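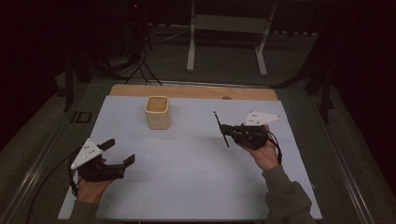 Donari 商店 > 工作台用品 > 杯与收纳 > Toretness 小方杯(米色)

Toretness 小方杯,米色

圆角方形杯,上面开口,没有盖子,没有把手。适合放在工作台或书桌上,用来立着放细长的东西:笔、毛笔、小刷子、搅拌棒、细的杆子。

高:9 厘米
边宽:64 毫米
颜色:外面米色,里面稍深的米黄色
订货方式:单个,或者按箱(一箱 13 个)
退货期限:收到以后 14 天
页面更新:2021年9月20日

关于这个杯子

我们的商店卖工作台用品已经有一些时间了,但是杯子这一类,我们很久没有找到满意的。圆的杯子很多,可是圆杯子靠墙放的时候,后面总是留下一块没有用的地方,两个圆杯子中间也一样。方的杯子也有,可是很多方杯的角太尖,手伸过去拿东西容易碰到,擦里面的时候布也进不到角里。小方杯的形状在这两种中间:四面是平的,可以一个挨一个地排好,角是圆的,手碰到也没有关系。

最早的样子是 Ó Flaithearta 工作室画的。他们当时为自己的桌子需要一个放刷子的杯子,画好以后做了少量,给朋友用。Inger Holst 在那里看到了,就问能不能为我们的商店也做。第一次的样品比现在的高,放短铅笔的时候铅笔会整个沉下去,要把杯子倒过来才能拿出。后来改成现在的高度,长的东西露出一大半,短的铅笔也还能看见头。

杯子从上到下不完全一样宽,看起来下面稍微收一点,收得很少,如果不放在直尺旁边,大概不会注意。底部的边是平的。竖的边都磨得柔和,没有线条一样的棱。

表面的感觉,顾客的说法不一样。有人说有一点像蜡,有人说像木头。我们觉得两种说法都有道理。它不是很亮,在窗边或者灯下面,也很少有刺眼的反光,米色因此显得很安静。如果您的桌面是白色或者很浅的颜色,杯子放上去会和桌面比较接近,但是还能清楚地看到它在哪里。如果是深色的桌面,杯子会明显得多,请您在选颜色的时候考虑到这一点。

放什么,不放什么

我们建议放干的东西。杯子里面没有做过装饮料的检查,所以请不要用它喝水、喝咖啡,也不要给孩子当牙杯用。洗毛笔的水可以短时间放在里面,用完请倒掉并且擦干,不要让有颜色的水在里面过夜。里面的颜色虽然比外面深一点,可是墨水和红茶这样的颜色还是会留下来。

适合的东西:

- 铅笔、圆珠笔、记号笔
- 水彩笔和油画笔,笔毛朝上
- 木头的或者金属的搅拌棒
- 细的螺丝刀,把手不太粗的
- 尺子,但是长的尺子请靠着一面放,并且不要单独放一把

不太适合的东西:

- 很重的工具,例如锤子或大的钳子
- 打开的剪刀
- 正在燃烧的香或者蜡烛
- 还没有干的胶水刷

关于长的东西要多说几句,这是顾客写信问得最多的。一个轻的杯子里放一根很长的杆子,重心会变高,杯子就容易倒。这对所有的杯子都是一样的,小方杯也没有特别的办法。最简单的做法是先放几支短的、重一点的东西在下面,然后再放长的。Eyvindur Riis 在他自己的桌子上用另一种办法:他在杯底放一层干净的小石子,细的杆子可以插在石子里,站得很直,不会从一个角滑到另一个角。石子请先洗过并且完全晾干,放进去的时候慢慢倒,不要从高处丢下。 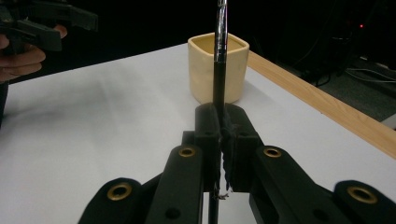 把长的东西放进去的时候,请拿住它的中间偏下的地方,从杯口的正上面垂直放下,到底以后再松手。如果从旁边斜着放,下端先碰到杯口的一边,空的杯子就会被推走或者推倒。取出来的时候也是一样,先往上,离开杯口以后再往旁边。这听起来是很小的事情,可是如果您一天里要拿很多次,养成这个习惯会省去不少扶杯子的时间。

末端包着布或者海绵的杆子也可以放,请把包着的一头朝上,这样布的部分不会在杯子里压弯,也比较容易干。线头多的布,请先剪一下再放,不然线会挂在别的东西上,拿一支的时候带出来两支。

放在什么上面

小方杯可以直接放在桌子上。我们自己喜欢在下面用一块浅色的板。板的好处有几个,第一是桌子不会被刷子上滴下的颜色弄脏,第二是在浅色的面上找小东西很容易,掉了一颗螺丝或者一个夹子,马上就看到。我们店里有 Sera 浅色台板,长方形,颜色是很淡的蓝白,可以和杯子一起订,也可以分开订。如果您已经有白色的板或者厚纸,不需要另外买。

请注意板要放平。板的下面如果有电线或者纸,杯子会有一点摇,特别是空的时候。放之前,请用手掌在板上按一遍,哪里会动,就看一下哪里的下面。桌子后面如果有木条或者别的边,可以让板靠着它,这样写字或者干活的时候板不会往后走。

杯子的位置,我们的建议是放在您不常用的那只手的一边,比桌子中间再远一点。习惯用右手的人放在左边靠后,习惯用左手的人放在右边靠后。这样前面留出干净的地方,手臂在桌子上移动的时候也不会碰到杯子。当然这和每个人的习惯有关系,画画的人常常喜欢把笔放在拿笔的那一边。请先试几天再决定。

灯的位置也请想一下。如果灯从左前方来,杯子的影子就在右后方,不会挡住您写的地方。如果灯在杯子的后面,影子正好落在纸上,工作的时间长了眼睛会累。

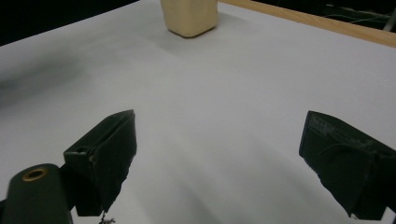 清洁和保养

平常用干的软布擦就可以。外面如果有手印,请用湿布,拧干以后再擦,最后用干布再擦一次。里面请把布包在手指上或者一支铅笔上,沿着四面走,角是圆的,所以布能走到每个地方。

请不要使用:

- 洗碗机
- 有沙子感觉的清洁粉
- 钢丝球
- 酒精或者洗甲水

铅笔的痕迹可以用白色的橡皮轻轻擦掉。请先在杯底试一下,如果没有变化,再擦外面。记号笔的痕迹,如果是水性的,马上用湿布可以擦掉很多。油性的我们没有好的办法,所以请在写字的时候把杯子放远一点。

米色在强的太阳下面长时间放着,可能会变深一些。这个变化很慢,而且四面可能不一样快。如果您的桌子在窗边,可以有时候把杯子转一个方向。

洗过以后请让杯子开口朝下,放在布上晾干。不要放在暖气上面,也不要用吹风机的热风。

包装和送货

单个的杯子用纸包好,放在一个小纸盒里,没有塑料。盒子里有一张纸,写着材料和尺寸。请您留着这张纸,以后如果想再订同样的杯子,把纸上的批次告诉我们,我们会尽量找同一批的颜色。不同批次的米色会有很小的差别,一个一个看的时候看不出来,排在一起的时候有些人能看出来。

按箱订的时候,杯子之间有厚纸隔开。箱子请不要倒着放。收到以后请尽快打开检查,如果有破的,请先照相,然后写信给我们,不要先把破的扔掉。我们看过照片以后会寄新的给您,您不需要付邮费。

现在仓库里的单个杯子还有,可以马上寄出。按箱的订货要等下一批,下一批计划在十月到。如果您想提前留一箱,请在订单的备注里写“等十月”,我们到货以后先给您寄,在寄出以前不收钱。

退货

如果您收到以后觉得颜色或者大小不合适,可以退货,期限写在页面上面的表里。杯子请保持没有用过的样子,里面没有墨水或者颜色。盒子打开过没有关系。退货的邮费由您付,我们的错误除外。钱会回到您付款的账户,一般在我们收到杯子以后的下一周。

顾客常问的事情

有没有别的颜色?

现在只有米色。Ó Flaithearta 工作室试过一种灰色,我们看了样品,觉得还要再改,所以还不能说什么时候有。如果您对灰色有兴趣,可以写信给我们,到时候我们会告诉您。

有没有盖子?

没有,也没有计划做。需要盖子的顾客,我们介绍他们看抽屉盒。

能不能叠起来放?

不能。杯子下面虽然稍微窄一点,但是窄得不够,一个放不进另一个里面。用力压进去可能会卡住。请并排放。

能不能在上面写名字?

可以贴纸标签。学校和工作室常常这样做,一个杯子放一种刷子,标签贴在朝前的一面。请用容易撕的标签,并且不要贴在太靠近杯口的地方,那里手常常碰到,标签很快会卷起来。刻字的服务我们没有。

杯子里面可以放水和花吗?

干花可以。鲜花不建议,水要放很多天,而且花比杯子高出很多,容易倒。

杯子在光滑的板上会滑吗?

空的时候,如果用力碰,会滑。里面有东西就好很多。您可以在底部贴薄的防滑垫,请选圆形的小块,四个角各贴一块,贴之前把底擦干净。贴得不一样厚的话杯子会摇,所以请用同一包里的。

可以给孩子用吗?

可以放孩子的彩色笔。太小的孩子喜欢把所有的东西放进嘴里,杯子请放在他们拿不到的地方。

联系

关于订货和送货的问题,请写给 Inger Holst。关于尺寸、使用方法和按箱订货的问题,请写给 Eyvindur Riis。写信的时候请注明订单号码,中文和英文都可以。我们的人不多,回信有时候需要两三天,请您原谅。

相关商品

- Sera 浅色台板,长方形
- Sera 浅色台板,窄
- Toretness 抽屉盒,带盖
- 干净小石子,一袋
- 圆形防滑垫,薄
- 易撕纸标签,白色
- 棉布擦布,软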